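Wikura Media Player — FAQ

Updated Oct 26, 2026. Short answers, more as I get to them.

What is Wikura?
A free media center front end. Runs on a small PC or old laptop plugged into the TV. Plays your own files, plus whatever add-ons you install.

Does it need a server?
No. Point it at a folder or a network drive. If you already run a Voramine server it'll pick up the library by itself, posters and all.

How long does the first scan take?
Depends on the drive. My 474 movies took 12 minutes over wired network. Wi-fi is slower, a lot slower if the router is two rooms away. Let it finish before you start renaming things.

Why are my posters wrong?
Usually the file name. Put the year in parentheses after the title and rescan. Remakes are the worst for this. You can also pick a poster by hand — hold OK on the title, then Edit, then Artwork.

Can I change the skin?
Yes. Settings, Look, Skins. Mösli is the default, big thumbnails and menu along the bottom. Clonholm is plain lists, much faster on old hardware. Switching keeps your watched marks.

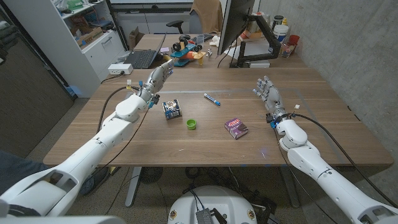 Text is tiny on my TV
Go to Look, Text Size. It goes from 70 percent up to double. If the edges of the menu are missing, thats overscan, turn it off on the TV itself and not in Wikura.

Will my remote work?
Most infrared ones with a USB receiver do. Phone app works too, same network only.

Subtitles out of sync?
Press the subtitle button twice, then left or right. Saved per file.

How many profiles?
4. Each gets its own watched list and it's own skin. Kids profile can be locked to certain folders.

It crashes since the July update
Clear the thumbnail cache first (Settings, Storage). Still crashing — send me the log and say which skin you're on. Logs without the skin name go to the back of the pile, sorry.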